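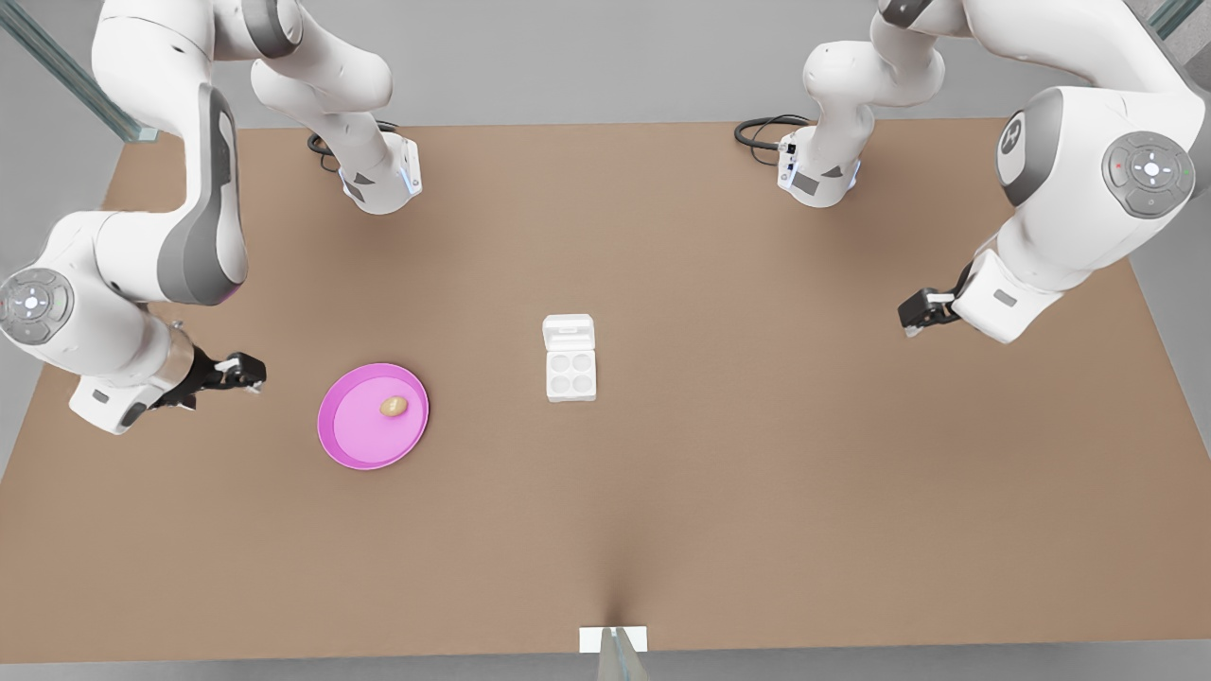 Bethel Yimer has been doing scar work for 15 years and she talks fast. We had half an hour between her clinics, and she ate a sandwich through most of it.

Most people who come to her about an old scar have put it off. "Years, usually. A chin scar from a bike, a burn from the oven. They say sorry for bothering me. Why sorry? Sit down, let's have a look."

First visit is all talk. How old is the scar, does it itch, does it pull when you turn your head. No needles, no laser. She wants to see it in daylight by the window, then again under the lamp.

What does she offer? Depends. Silicone gel for the newer ones, twice a day, and she is strict about it. Steroid injections for the raised, lumpy kind. Laser if redness is the main worry. "Flat and pale, I often say leave it alone. I've sent people home with a tube of sun cream and that was that."

Cost is the awkward bit. A course of 3 laser sessions at the Zoretti clinic, where she works, comes to £1,200, and she won't let anyone book on the day. Go home, think, ring back. Her collegue Desta Belay handles the calls.

Does it hurt? "Laser, yes, a bit. Like a rubber band flicking you. Injections into a thick scar hurt more and I tell people so."

I asked about creams sold online. Long sigh. "Massage does more than half of them. Plain moisturiser, small circles, a few minutes. Once the wound has closed, not before."

And darker skin? She got quite serious here. Raised scars are more common, and the wrong laser setting can leave a patch lighter or darker than teh rest. Ask who is holding the thing and how often they've treated skin like yours.

She was already looking for her next set of notes. Last question, has she any scars herself? She rolled up a sleeve. Boiling kettle, aged six. "Never had it touched. I like it."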